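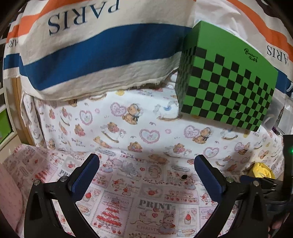

How to Plan and Present a Horror Film Screening

This guide is for groups and individuals who wish to present a horror film to the public using a title from the Nundard Film Library. It covers the full process, from choosing a film to returning the disc or drive after the show. Presenters who have already held a screening in the current season may skip to Step 4.

The guide applies to screenings at Esquivel Hall and at outside locations. Where the rules differ, the text says so. Private viewing at home is handled under the ordinary loan rules and needs no application.

Before You Begin

You will need the following:

A Nundard borrower's card in good standing
A Stukon booking account (one account per group is enough)
The name of one adult who will be present for the entire screening
A first and second choice of evening

Allow at least 19 days between the date you apply and the date of the screening. Applications for October evenings should be made as early as possible. The calendar for that month opens in June, and weekend evenings are usually taken by the end of summer.

Step 1. Choose the Film

The library holds 2,329 horror titles, including features, shorts, and television films. The catalog can be sorted by year, country, running time, and format. It can also be sorted by type of content, and most presenters find this the quickest way to build a short list.

Consider the running time first. Esquivel Hall must be cleared by 11:00 p.m. on every night of the week. A long feature with an introduction and a discussion will not fit if the doors open at 8:00 p.m. Either begin earlier or choose a shorter film.

Next, consider the people you expect to attend. A film that works well for regular horror viewers may be a poor choice for a mixed group. Older ghost stories and creature features tend to suit a general evening. Films with long scenes of injury or torture are better placed in a late program that is clearly advertised as such.

Watch the film from beginning to end before you apply. Do not rely on your memory of it, on a review, or on a trailer. Many titles exist in more than one version, and the cut held by the library may be longer or more graphic than the one you saw years ago. A viewing station may be reserved through Stukon in two-hour blocks, and two blocks may be booked back to back.

Step 2. Confirm the Screening Rights

Borrowing a film does not give you the right to show it in public. This is the step most often missed, and a screening cannot be approved without it.

Open the catalog entry and look for the line marked "Public showing." The line will carry one of three codes.

Code P – The library holds public showing rights. No further action is needed for a free screening at Esquivel Hall. A screening elsewhere still requires a written note from the rights desk.

Code R – Rights must be requested from the owner or distributor. The rights desk can supply contact information where it is known, but the presenter makes the request and pays any fee. Attach the written permission to your application.

Code N – Not available for public showing. Please choose another title. The rights desk is not able to make exceptions for classes, clubs, or fundraisers.

If you intend to charge admission or ask for donations at the door, say so when you request permission. Permission for a free showing does not cover a paid one. The same is true of a film shown in two sessions on one evening; each session counts as a separate showing unless the permission states otherwise.

Step 3. Submit the Application

Sign in to Stukon and select "New public screening." Enter the catalog number of the film exactly as it appears in the entry, with all letters and dashes. The system will fill in the title, year, and running time. If these do not match the film you watched, stop and check the number again.

You will be asked for the following:

The requested evening and a second choice
The start time of the film and the time the doors will open
The expected attendance
Whether there will be an introduction, a guest speaker, or a discussion
A program note of no more than 300 words
A content notice (see Step 4)

The program note will be printed as submitted, so please proofread it. A useful note says when and where the film was made, gives a brief account of the opening situation, and mentions one or two things a viewer may wish to look out for. It should not reveal the ending or the identity of the killer, even when the film is well known. Every audience includes people seeing it for the first time.

A reply will be sent to the address on your Stukon account. If changes are requested, edit the original application. Submitting a second one will place you at the end of the line.

Step 4. Write the Content Notice

All horror screenings must carry a content notice. It appears on the poster, on the web listing, and on a sign at the door. The notice should be short, plain, and specific.

Weak: "This film may not be suitable for some viewers."

Better: "Contains stabbing, blood, the death of a dog, and flashing lights in the final scenes."

Always list the following if they occur: sexual violence, suicide, harm to children, harm to animals, and strobe or flashing effects. Flashing effects must also be announced aloud before the film begins.

The notice is not a place for promotion. Phrases such as "not for the faint of heart" belong on the poster, if anywhere.

Presenters also set the minimum age for admission. If you set one, the door staff will apply it to everyone, including children who come with a parent.

Step 5. Prepare the Room

Esquivel Hall seats 200. The two rear rows may be closed for a smaller audience, and this is advised when you expect fewer than half the seats to be filled. People who sit closer together respond more to the film and are easier to address during the discussion.

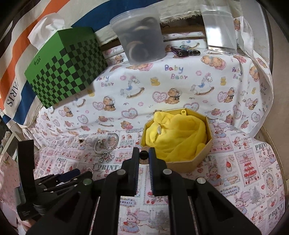
Glossy black ball between gripper fingers, with an open octagonal box behind.

Arrive 90 minutes before the doors open. Complete the checks in this order:

1. Collect the film and the hall keys from the front desk and sign for both.

2. Confirm that the aisles are clear and that all exit signs are lit. Exit signs may not be covered or dimmed for effect.

3. Play the first five minutes of the film, then jump to a scene near the middle and one near the end. Look for skips, missing subtitles, and a picture that has been stretched or cropped.

4. Set the sound. Horror films move from near silence to very loud passages with little warning. Find the loudest moment you know of and set the level there, then check that quiet speech can still be followed from the last open row. If both cannot be had, turn on the captions and lower the level.

5. Test the house lights. They should fade over several seconds. Leave the step lights on throughout the film.

6. Place the content notice at the door, at eye level, where it can be read before people enter.

Decorations are permitted in the lobby if they stand on their own. Nothing may be taped, pinned, or hung from the walls or ceiling. Fog machines, open flames, and candles are not allowed in any part of the building. Costumed performers are welcome in the lobby but may not enter the seating area once the lights are down, and they may not touch members of the public at any time.

Step 6. Present the Film

Begin on time. A brief introduction is encouraged, and five minutes is enough for most films. Welcome the audience, name the film, read the content notice, and point out the exits. Tell people that they may leave and return as they wish. Some viewers will step out during a difficult scene and come back when it has passed, and they are more comfortable doing so if they have been told it is expected.

Remain in or just outside the hall during the film. If the picture or sound fails, bring the house lights to half before doing anything else. Then speak to the audience and explain the delay. If the fault cannot be fixed in 15 minutes, end the screening and offer those present a place at the next available date.

Let the end credits run. The house lights may be raised to half once the main cast has been listed.

Step 7. Lead the Discussion

A discussion is optional. Where one is held, 20 to 30 minutes is usual. Open with a question that can be answered by someone who did not enjoy the film. The following have worked well at past screenings:

At what point did you first feel that something was wrong?
What does the film choose not to show?
Which character did you trust, and did that change?
How does the sound prepare you for what happens next?

Avoid opening with trivia about the production. It tends to hand the conversation to the two or three people in the room who know the most – and the rest will listen politely until it is time to leave.

Step 8. Close the Hall and Return the Film

Walk every row and collect any items left behind. Turn off the projector using the wall panel and wait for the fan to stop before you switch off the main power. Lock the hall and place the keys in the return box at the front desk.

Films are due back by noon on the next open day. A film shown on Saturday may be returned on Monday, as the desk is closed on Sunday. Discs must be returned in the case in which they were issued. Please report scratches or playback faults on the slip inside the case, even if they did not affect the show.

Enter the final attendance in Stukon within one week. New applications from the same account will be held until this has been done.

Screenings at Outside Locations

Presenters using a school, store, park, or other site must supply their own projector, screen, and sound equipment. A portable kit may be borrowed from the Coltwood branch for up to three nights. The kit includes a projector, two speakers, and cables, but no screen. Kits are collected and returned at Coltwood only and cannot be sent to the main library.

For outdoor screenings, check the time of sunset and plan to begin at least half an hour after it. Name a rain date in the application. Neighbors should be given written notice of the event, including the time at which it will end – screams carry a long way on a still evening.

Changes and Cancellations

To change the film, submit the new catalog number and a new content notice at least seven days before the screening. To cancel, use the "Withdraw" button on the booking page. Fees paid to an outside distributor are a matter between the presenter and that distributor and cannot be refunded by the library.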